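August 4, 2014

**Ister appeals court throws out fraud verdicts against two former port officials**

Hi all, Wilma Timmermans here, defense counsel in the Ister port case. My office usually sends these out in stiff third person, but I've been up since five and I'd like to just tell you what happened.

This morning the appeals court set aside the fraud verdicts against both of my clients, who used to run purchasing at the port authority. The judges found that the trial court let in bank records seized under a warrant that had already run out. Take those records away and there isn't much left of the case about the Prosix dredging contract, and the panel said so pretty plainly (page 30 of the ruling, if you want to go straight there).

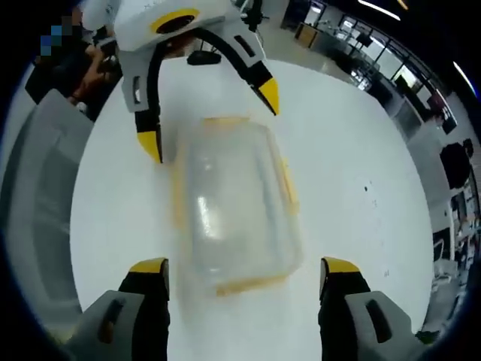 I want to be careful about what this means. My clients have not been acquitted. Prosecutors can ask for a new trial, and they have until the end of August to do it. If they do, we'll be ready — I've had the whole file, all 3500 pages of it, in my dining room for most of the summer!

I also keep getting asked about the Ferno and Russo cases. Those are separate. They came out of the same investigation, but they have their own judges and their own evidence, and today's ruling doesn't touch them. Please don't write that it does.

Both clients are home with their families and won't be giving interviews for now. They did ask me to thank the people who wrote to them, and there were a lot of letters.

I'll take questions at my office at 2 this afternoon. Copies of the ruling will be at the front desk, and if you can't make it, call and we'll fax or email you one. Parking is terrible on our street, so come early or take the bus.

Wilma Timmermans
Attorney for the defendants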